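Tattoo bench notebook, September, second entry

Started 9:40, finished late in the afternoon. Wissam came after lunch and read over my shoulder, so some remarks are his.

Purpose of today: decide which stencil method we keep for the large cover pieces. The customer with the old anchor on the shoulder comes back soon and I don't want to do again what I did in the spring, when the stencil went away on the left side before I had finished the first lines.

Materials. Two transfer gels, the Hurnora one we always buy and the Cidach one which the supplier gave for trying. Practice skin from Drimar, the thick type. Same drawing for all sheets, the wave with the two fish, because it has both long curves and small scales. Printed on the thermal printer, the old one, with the darkness one step higher than normal.

Test A, Hurnora. Thin layer, rubbed until it feels sticky and not slippery any more. Paper on, pressed with the flat hand, left for 3 minutes. After peeling, the lines were clean. The scales on the lower fish were a bit fat but I could read all of them. Left it to dry 40 minutes and then wiped with green soap and paper towel, normal pressure. At 100 wipes the long curves were still there, light purple. The scales were gone before, I did not note when exactly. My mistake, next time I should stop and look more often.

Test B, Cidach. Same drawing, same time. This gel stays wet longer and I think I put too much. The first sheet moved when I pressed and the tail of the fish became double. Did it again with half the gel. Second sheet was better than Hurnora in the small scales, very sharp. But the wiping was worse. The purple began to smear as soon as the towel was a little too wet, and it made a cloud in the background where I would need to see the old tattoo.

Wissam says practice skin is not skin and it does not drink the gel in the same way, so the wiping numbers are only good for comparing, not for a promise. I agree. He also thinks that for cover work the smear matters more than the sharpness, since the scales can be redrawn with the skin marker, but if the background is dirty you lose the edge of the old ink. This is a good point and I had not thought of it.

Decision for now: Hurnora for the shoulder piece. Cidach maybe for small fine line flash, with very little gel. I will ask Thịnh to try it on his own forearm, he has offered already two times.

Color notes. For covering the anchor I mixed three blues on the sheet. The plain dark blue covers best, as expected. The one with a little white looks nice when fresh but I am afraid that the old black will come up through it when healed, as with the Rawashdeh back piece, where we had to go in again over the whole cloud part. So no white in the first pass. Put the light parts of the wave only where the skin is clean now. It means the foam must move higher, nearly to the collar bone. I need to redraw this and show the customer before the appointment, because it makes the piece larger and she asked for it not to be seen with a normal shirt.

Thịnh looked at the drawing and said the fish swim away from the body. In the books he learned from, the figure on the shoulder should look toward the chest. I don't know if this is a rule or only a habit of his teacher, but when I turned the upper fish it did sit better on the muscle. I keep the turned version.

Needles. The 9 magnum was scratchy again on the edge. I changed the cartridge and it was fine, so it is the box and not the machine. Wrote "bad" on the box. Please don't use it, also not for practice.

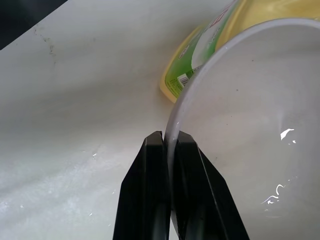

White bowl, at the rim.

To do:
- redraw foam, make two sizes of print
- order Drimar sheets, we have only the thin type left after today
- ask supplier what the Cidach gel costs in the large bottle
- call the customer about the collar bone question
- clean the thermal printer roller, there is a faint line on every print, on the right side

Later, 17:20. Looked at the sheets again in daylight by the door. On sheet A the curve under the lower fish has a small break that I did not see under the lamp. Checked the paper, the break is in the print too, so it comes from the roller. Does not change the result for the gel. I put both sheets in the blue folder with the gel name on the back.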